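I had meant to give Vonport one afternoon and ended up staying until they turned the lights on along the harbor wall. The old customs house does that to people, I think. You come around the corner by the fish stalls expecting something grand, and there it sits, long and low and the color of weak tea, with a clock tower so slim it looks borrowed from another town.

I love a building that has been added to. The middle part is the oldest, and you can tell by the windows, which are small and set deep. The wings came later, when Vonport was doing well from the salt trade, and whoever paid for them wanted arches, so arches there are, 17 of them, all facing the water. I counted twice (I got a different answer the first time, after a rather large lunch).

Inside, the great hall is cooler and plainer than you'd guess. There is a gallery up a stone stair, and if you go in February as I did you may well have it to yourself. The floor dips where people stood in line to pay their duties, and I spent a good while just walking up and down in it. They say the roof beams came by raft from Conidville, which seems an awfully long way for wood, but they are beautiful beams and I'm glad somebody took the trouble!

The tower is extra. It costs 8 at the desk, cash only, and the stairs are steep, but from the top you see clear over to Bañez and the white chapel on its hill. I'm saving the chapel for the spring.

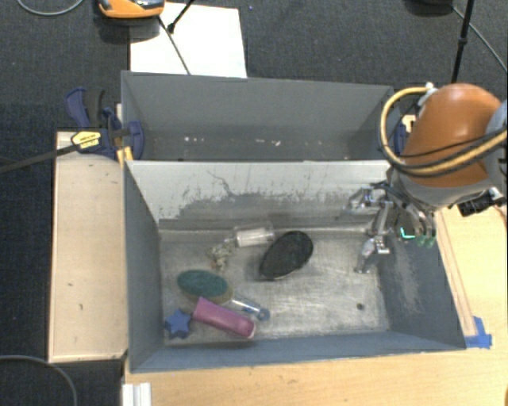

Scuffed paint on the divider, scratched floor in front.

The café across the square closes at 10 in the evening and does a very good almond cake. If you're driving on toward Prekulska, take the coast road and leave before dark, as the turnoff for the old bridge is badly marked and I missed it going both ways. The bridge deserves a post of its own, and I still have my notes from it somewhere in the car.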